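4. Build and Data Collection

4.1 Where the work was done

All of the hardware was put together in two places. The printed parts and the wiring were done at Jemel, the shared workshop where both authors rent bench time, and the recording was done at home, mostly on one table. We mention this early since reviewers of the short version asked what lab we used. There was no lab. Jemel has two printers, a drill press and a laser cutter which was down for most of the build, so every flat part that should have been cut was printed instead. Slower, a bit heavier. Fine for our purposes.

The arm (Section 3) stays clamped to a bench at Jemel and we call it Cukholm in the code and in the tables. The hand-held tool goes home in a backpack. Splitting it this way was a practical choice at first and later became the main thing the paper is about: can demonstrations gathered with a hand-held gripper, in an ordinary room with ordinary clutter, be used to train a home-built arm that never sees that room.

4.2 The hand-held gripper

Two-finger parallel-ish jaw, squeezed by hand. The fingers are black, with a blue pad on the tip of each, held by small screws. The finger angle is not perfectly parallel when open; pads lean in toward each other a little. We left it. Round objects seat better that way, and the arm's fingers were printed from the same file so the error is at least the same error on both sides.

The camera sits behind the fingers and looks out past them, so both tips are in view the whole time. Wide lens. Straight edges bow, badly near the border, and we do not undistort before training. Tried it for one batch. It cost resolution in the middle where the fingers meet the object and gave nothing back that we could measure, so the raw view is used everywhere, on the hand-held tool and on Cukholm both.

Finger opening is read from the video and not from a sensor. A small tracker follows the two pads and the gap between them is turned into an opening value with a lookup table, built by closing the jaw on spacers of known width. Mahlangu did the table by hand over one evening in October and redid it after the left pad was replaced. The pad color matters here. The first pads were black on black fingers and the tracker lost them any time the tool went into its own shadow. Blue pads fixed most of it, not all (see 4.5).

4.3 Objects and table layout

We wanted things that roll. Most home-built projects we looked at record with blocks or cups, and blocks forgive a lot. Fruit does not. A plum that is touched off-center leaves, and a sloppy approach shows up in the data right away as a chase across the table.

The set was whatever was in the kitchen: oranges in more than one size, a mandarin, dark plums, tomatoes small and large, plus smaller round tan and brown ones. It was not kept constant. Fruit got eaten, went soft, was replaced with fruit that was a slightly different size. Object identity is therefore not tracked from one session to the next, only a coarse class label (citrus, plum, tomato, other). "Other" is a mess and we say so in the results.

Layout before each episode was by scattering, with no template and no grid. The person recording put the fruit down in loose rows or a loose heap with gaps wide enough for at least one finger, then picked up the tool. Anything else that happened to be on the table stayed on the table. Boxes, packaging, and so on. We also left the room as it was, shoes and coats included, as the point was to have a backround the policy could not lean on. Figure 3 gives a typical starting layout from the tool's own view.

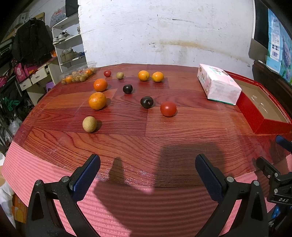 Figure 3. Starting layout seen from the hand-held gripper, loose fruit on the glossy tabletop. Open tray at right, clamshell container at back left. Note the shadow of the jaws on the near part of the table.

Two containers serve as targets depending on the task. For the tray task, one fruit at a time goes into the red open tray near the right side. For the clear clamshell container the task runs the other way: take one small fruit out and set it down on the table with the rest. The second task is much harder than it sounds. The plastic is transparent, the fruit inside is packed against the fruit next to it, and a finger that comes in low pushes the whole container back toward the wall. Most of the discarded episodes come from it.

The pink foam mat at the near edge of the table is there for the wrist. Early on the tool got rested on bare wood between episodes and the mount picked up scratches, also the click of it landing scared the cat. The mat also ended up as a fairly good start marker. Episodes begin with the tool held above the mat, jaws open, and that is the only fixed thing about the start pose.

4.4 Recording procedure

Episodes were recorded by both authors. Joseph is left-handed and Mahlangu right-handed, so approaches come from both sides, which we had not planned but would now recommend. Each episode is one pick and one place. Start above mat, pick, place, back to mat, stop. If the fruit was dropped and could be picked up again without leaving the table the episode was kept and tagged as a recovery. If it went on the floor the episode was thrown out.

In total 600 episodes were recorded. 37 were thrown out by hand for floor drops, tracker loss over more than a few frames, or a person walking through. Of the rest, 190 are from the container task and the remainder from the tray task. No attempt was made to balance the classes. Citrus is over-represented as it is the easiest to grab and when tired one grabs what is easy. We noticed this only while labeling.

Nothing was recorded with a script or prompts, the person just chose the next fruit. In hindsight a random draw would have been better, for the reason above. A simple fix for anybody repeating this: shuffle a few cards with the class names, flip one before each episode. We did this for the last session only and the class counts there are noticably flatter.

Storage and sync are handled by Jinska, a small logging program Joseph wrote for an earlier project. It writes video and pose to one folder per episode and refuses to start if the clocks have drifted. It has no interface to speak of. A foot switch starts and stops it, wired from a sewing machine pedal, so both hands stay free. Labels were added afterward in a spreadsheet. Not elegant, worked.

4.5 Shadow and gloss

Two problems came from the table itself and deserve their own heading as they took more time than the rest of the build put together.

First, the shadow. When the light is behind the person holding the tool, the jaws throw a large dark shadow on the near part of the table, and it has a clear outline. The outline moves with the tool. A policy can learn the shadow as a depth cue, and ours did: when the shadow tips reach the object, close. On Cukholm the bench light is in a different place and the shadow falls to one side or not at all. The first policy trained on the full set would hover above the plum and never come down. It took us embarrassingly long to see why. We had blamed the wrist joint and rebuilt it.

We ended up doing two things. Recording was spread over different times of day and with the room lamp on or off, so the shadow is sometimes strong and sometimes missing. And in training, the near part of the view is randomly darkened or brightened by a soft-edged patch shaped very loosely like a jaw. Either one alone helped. Both together removed the hover in all three trained seeds.

Second, the gloss. The tabletop is shiny, and so are the tomatoes and plums. Highlights slide over the surface as the tool moves and the pad tracker sometimes took a bright patch for a pad edge. Fix was cheap: the tracker now only searches inside two fixed boxes low in the view, left and right, where the fingers can physically be. Tracker losses dropped enough that we stopped hand-checking every episode and checked one in ten.

We considered covering the table with a cloth. Decided against. A matte cloth would have made all of the numbers in Section 5 look better and the method would have been tested on a cloth.

4.6 Moving to the arm

Cukholm uses the same fingers and the same pads as the hand-held tool, and the camera sits at the same offset as near as we could measure with calipers. The one real difference is speed. A hand moves fast in free space and slows sharply near the fruit; the arm's motors can not follow the fast part. Trajectories are stretched in time before training so that peak speed stays under what the shoulder motor can do, with the slow part close to the object left alone.

The driver board is a Phùng, second revision. The first revision reset whenever both shoulder and gripper drew current together, in other words on every single lift. A capacitor across the supply helped some and the new board solved it. All of the results in Section 5 were taken with the new board. A few earlier runs on the old one are in the appendix and should not be compared directly.

Test fruit at the bench was bought separately, so the arm never met a fruit from the training set. The tray was carried over from home. The bench top there is bare matte board with tools lying along the back edge, and we left the tools where they were for the tests.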